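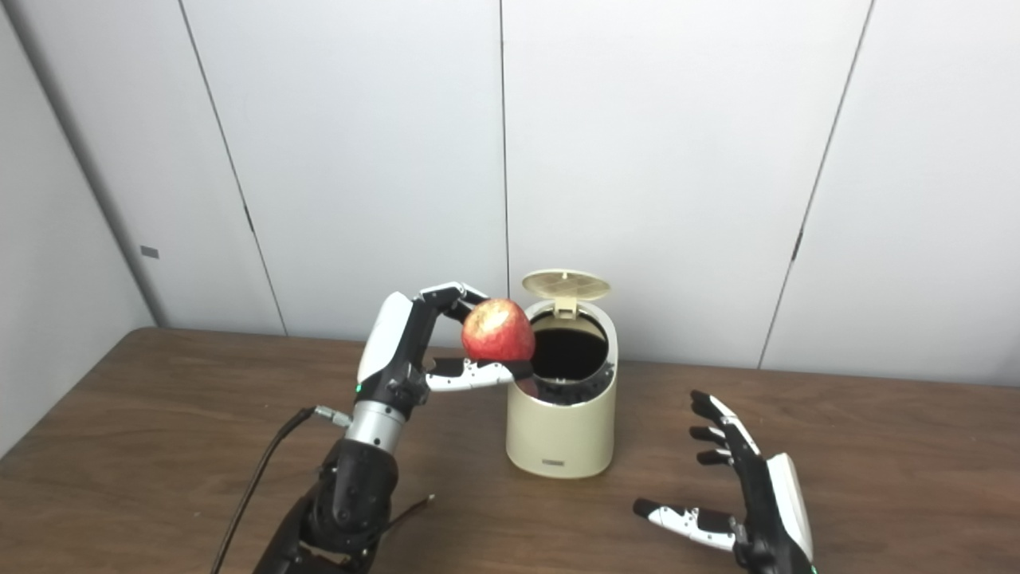 Progress report to the Coltlow Community Makers Fund
Project: Ravero, a two-armed kitchen helper built in a shared workshop
Prepared by Efe Ekpo for Ayodele Fashola, grants officer
2025-10-18

Hi Ayodele,

It's been a very good stretch in the workshop and I've been looking forward to writing this one! When I sent the first report in April we had one arm bolted to a bench and a hand that could close but not much else. We now have both arms up, both hands fitted, and Ravero is working on the first proper chore in our plan, the one we called "scraps to bin" in the application.

What we've been doing

Most of the winter went into the left arm. The old wrist had a wobble in it that I'd been blaming on the software for weeks (sorry, software), and when we finally pulled it apart the fault was in the coupling. The replacement is stiffer and a good deal shorter, and the hand goes where it's told. I also rerouted the cable so the wrist can turn further before it tugs. I'd like to shorten the run down the forearm as well, but that means opening the casings again and I'm putting it off until after the next lot of trials.

The right hand came together much faster, as you'd hope the second time you build something. It isn't doing much during the bin task yet. We park it open beside the bin while the left does the work, and the plan is to have it steady the bin, then later work the lid. For now one of us opens the lid before each run.

The task itself is simple to describe. Ravero picks an apple up off the table, carries it over to a small bin, and lets go. We started with a foam ball, moved on to a tennis ball, and have been on apples since August. Apples are a lovely test object: cheap, slippery, never quite the same shape twice, and you find out straight away if the grip is too hard. We hold them with the fingers over the top and the thumb side underneath, and that's been far more reliable than the sideways grab I drew in the application. I was quite attached to that drawing, but there you go.

How it's going

We've logged 827 runs of the apple task so far. The last block was 75 runs in one sitting with the new wrist, and 3 of those ended with the apple on the floor. All of the misses happened on the carry, with the arm swinging out a bit quickly before the fingers had settled. Slowing the first part of the swing looks like the obvious fix and I've already got it half written.

Bruising is better than I expected. The soft fingertips give a little, and if we stop the fingers on motor current instead of position, most apples come through fine. The bruised ones get stewed, so the workshop has been eating very well.

The thing I'm proudest of is harder to put a number on. Two of the Thursday night regulars, neither of whom had touched a robot before, taught Ravero a new starting position on their own using Pinheiro, the little teaching program we wrote for it. They had it going before I'd finished my tea. That was the whole point of applying to you in the first place, and it was brilliant to watch.

Money

Spending to date is $3,767, which keeps us inside the grant. The big items were the finger motors, the wrist rebuild and the power supply. The wrist wasn't in the original budget, so I moved the amount across from the line for a second camera, as we agreed on the phone. Receipts are in the shared folder, sorted by month. One is still missing, for fasteners, and I've asked the shop for a copy.

Problems

Heat is the main one. The left hand's motors get quite warm in a long session, so we take a break between blocks and let them cool. A small fan would probably sort it out, and Risum, the club across the river, has offered us one from their parts bin.

The other is noise. The power supply hums, and the people at the sewing tables have been very patient about it. I'd like to move it into a ventilated box under the bench.

What's next

First up is the slower carry and another full block of apples to see whether the drops go away. After that we'll bring in the right hand to hold the bin, then try mandarins and a banana peel. The peel is going to be a nightmare and I can't wait. Opening the lid comes last, and I'd call it a stretch goal for this grant period.

You're very welcome to come by on any Thursday evening and have a go at teaching it yourself. Bring an apple if you like, we go through plenty.

All the best,
Efe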